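I have been folding clothes badly for most of my adult life. I don't mean slightly untidy. I mean the sort of folding where you shut the drawer with your hip and walk off quickly before it springs open again. My mum could do a fitted sheet in mid-air while talking on the phone, and whatever gene she had for it skipped me entirely and went, I think, to the cat.

So when the editor asked who fancied spending part of August at a folding workshop in Brillotton, I had my hand up before she'd finished the sentence. (The other option was a piece on guttering.)

The class is run by Hongjun Hou, who spent years in the stockroom of a menswear shop in Ledham and then got fed up with commuting. He has a dry way of talking and very quick hands, and he started by asking us each to fold a T-shirt the way we would at home. I did mine. He looked at it for a while, then asked if I was in a hurry.

The first thing he put us right on was the surface. I fold on the bed, like everyone I know, and he is dead against it. A duvet gives under your hands, so every line you smooth in gets pushed out again the moment you lean on the next bit. What you want is something flat and firm with a bit of grip to it. A table with a cloth pulled tight across it will do nicely, or an old blanket under a sheet. Bare polished wood is nearly as bad as the bed, he says, as shirts just skate about on it.

Jeans came next, and I was relieved, because jeans are easy! Or so I thought. It seems I'd been leaving the crotch seam sticking out like a shark's fin all these years. You lay one leg on top of the other, tuck that little triangle in so you've got a straight edge, and then bring the hems up to just short of the waistband. Fold again, and once more if your shelf is shallow. I did two pairs in a row that I'd have been happy to see in a shop. I may have taken one of them to show somebody.

Shirts are another matter. Shirts are where I came undone. The trouble is that a shirt straight out of the basket has no idea what shape it is. There's a sleeve inside out, the hem has climbed up to meet the collar, and the whole thing has set itself into a lump. My instinct is to start folding straight away and hope it sorts itself out on the way, and Hongjun's rule is that you're not allowed to fold anything until it's lying flat. He calls this part "waking it up", which made me laugh the first time and which I now say out loud in my own kitchen.

Waking it up goes like this. You find two points along the same edge, the shoulders if you can get them, the hem if you can't. You take hold of both and pull gently away from each other until the cloth between them goes straight. Then you draw the whole thing towards you across the table and let the drag do the work. Little pulls are better than one big heave. If one side bunches, let go of that side only and take a fresh hold further along.
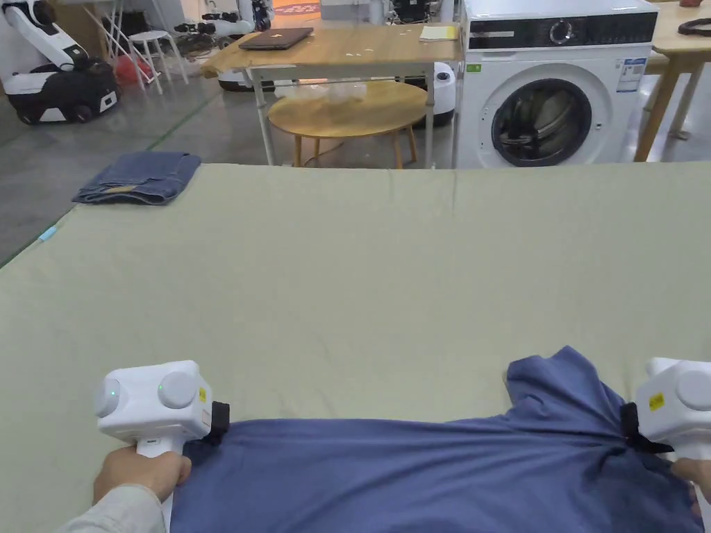 6 min read

With the jeans done and parked at the far corner, there's nothing left to hide behind and it's just you and a crumpled blue heap. Blue cloth on that sage green does at least make it easy to see where the edges are. You can have one stretch lying broad and flat along the front and feel terribly pleased with yourself, and meanwhile the right-hand side has gathered itself up into a peak like a meringue.

My best shirt of the day took seven goes. Sleeves back, sides in by a third, bottom up to the collar, turn it over, stand back. It looked like a shirt! Hongjun pressed it once with the side of his hand and moved on to the next person, and I've decided to take that as praise.

At home I've kept up more of it than I expected. I've cleared the kitchen table and put a green cloth on it, and I do three or four things while the kettle boils. My T-shirts stand up in the drawer in a row. The fitted sheets are still in a ball at the back of the airing cupboard, and Mum is not to be told.

Filed under: Home & Laundry | Trying Things Out

Contact us | © Tukier Magazines | Back to top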